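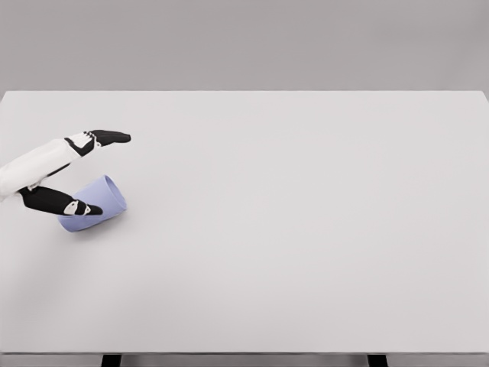
Which hand are we going to use for the cup trials?
The five-digit Rutov for anything that starts upright, and the two-jaw Cludby for everything else until the controller work is finished.

That is where the hand comparison stood at the end of April. Mohit Tyagi and Dilani Jayawardena ran both hands through the simulator on the same set of start positions, 500 attempts per hand, with the same plain cup, the same table and the same arm speed. An attempt counted if the cup was lifted clear of the table and held there for 2 seconds. Anything dropped, dragged or pushed off the table was logged as a miss, with a note on where first contact was made.

Upright starts were the simpler half. The hand comes in from the side with the palm facing the cup, stops short, then closes the fingers and thumb together. Most of the tuning went into the stopping distance. Too close and the thumb tips the cup before the fingers get there. Too far and the fingertips meet in front of it. Dilani ended up slowing the last part of the approach and leaving the closing speed alone, and the Rutov settled down after that.

Cups on their side took longer. They roll, and the friction value we had been using for the tabletop was left over from the Lomon tray project and set far too high. Abhishek Singhal corrected it and we threw out the first 200 attempts and ran them again. The Cludby does better here if it lines up across the body of the cup before closing. The Rutov tends to catch the rim with one finger and spin the cup away - a planner problem as much as a hand problem, in Mohit's view.
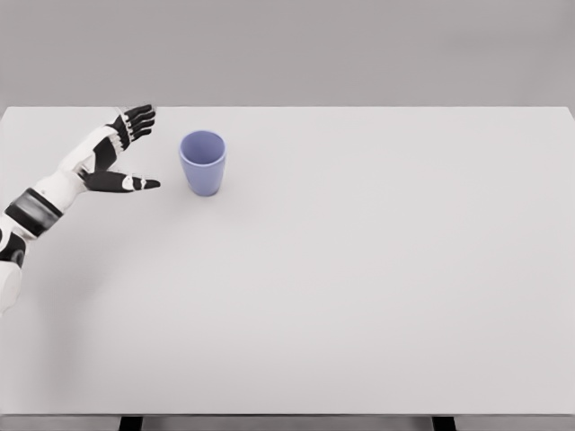 What's next
Kamlesh Solanki is moving the grasp planner over to the Hou controller, which lets us set a force limit for each finger separately. Once that is running, the sideways starts will be repeated with both hands. Archana Chauhan has asked for a cup with a handle to be added to the set, and for a second, higher camera view so contact points are easier to check in playback.

The logs and replay files are in the shared folder under the name of each hand. If you want a particular start position included in the next round, send it to Archana before the end of the month with the cup angle and the distance from the table edge.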